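Bencombe Community Center
Facilities and Equipment Support
Ticket 81: Card room, poker mat and chip case
Category: Recreation equipment
Priority: Normal
Status: Closed
Reported by: Ekaette Wike, Recreation Programs
Assigned to: Jairo Tamayo, Equipment Desk

Summary of the request

The Recreation Programs office reports three problems with the card set kept on loan for the evening games group. The round mat does not lie flat after it is taken out of its storage tube. The lid of the chip case does not stay closed when the case is carried. The chips were returned in the wrong order after the last session in March, and the group was not able to start on time.

The office requests repair or replacement before the next booking. The set was purchased from Grilley and is no longer under warranty.

Entry 1, Equipment Desk, 9:15 a.m.

Request received and accepted. The set was collected from the card room cabinet. The requester was asked to confirm whether the mat had been washed, folded, or stored near the heater at any time. The requester was also asked how the case is normally carried between the cabinet and the table.

Entry 2, Recreation Programs, 10:40 a.m.

The mat has not been washed. It was rolled with the printed side facing in and kept in a tube that is too narrow for it. The tube belonged to an older Quintero mat that has since been discarded. The case is carried by its handle. On two occasions the lid dropped open on the way to the table, and chips had to be picked up from the hallway floor. One member reported that the latch "clicks but does not hold." E. Wike

Entry 3, Equipment Desk, 1:30 p.m.

The mat was unrolled and left under flat boards for four hours on the previous afternoon, then rolled loosely in the opposite direction for a short time. The curl at the rim has been reduced to an acceptable level. The backing shows no splits. The printing was compared with the loan record and found to be in good condition.

The case was opened fully and the hinge inspected. The hinge is sound. The catch on the lid was bent slightly outward, so that the latch met it at an angle. The catch was straightened with padded pliers. No parts were ordered.

The mat and case were then set out together on the wooden table for review. 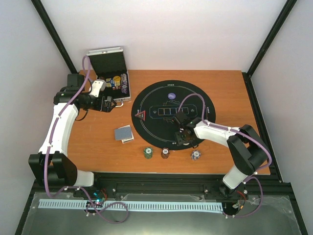 Attachment 1. Mat laid out with the dealer marker and the purple token; chip case open, upper left.

The following points are noted for the loan record. The red triangular dealer marker is present and should be returned with the set each time. The purple token is also to be kept with the set. The five card outlines printed across the mat are clear enough for regular play, as are the white markings near the rim.

Entry 4, Equipment Desk, 2:20 p.m.

The case was closed, latched, and carried by the handle along the full length of the hallway and back. This was repeated seven times. The latch held on each occasion. The case was then set down on its side and lifted again, with the same result.

With regard to the order of the chips, the desk recommends that each color be kept in its own part of the tray and that white and purple chips be returned to the right end. Yellow chips should go in the middle and red and blue chips toward the left. A printed card with this order will be placed in the cabinet. The requester is asked to confirm that this arrangement suits the group.

Entry 5, Recreation Programs, 3:05 p.m.

The arrangement is suitable. The group leader asks whether the mat may be left on the table between sessions, and whether a drink spilled on it should be treated with the Flunditz cleaner kept in the kitchen. E. Wike

Entry 6, Equipment Desk, 3:45 p.m.

The mat may not be left out, as the room is shared with other programs. It should be rolled loosely with the printed side facing out and stored in the wide tube now provided in Cabinet 11. The narrow tube has been withdrawn.

The kitchen cleaner should not be used on the mat. Spills should be blotted at once with a plain dry cloth, then with a cloth dampened in cool water. The mat should be allowed to dry flat before it is rolled. Please do not rub the printed areas.

If the latch begins to slip again, the case should be carried flat with both hands and a new ticket opened. Members are asked not to bend the catch themselves.

Resolution

Mat flattened and new storage tube issued. Lid catch straightened and tested. Chip order agreed with the requester. No replacement required and no charge made to the program.

Closed by J. Tamayo with the agreement of the requester. This ticket may be reopened by replying to the closing notice.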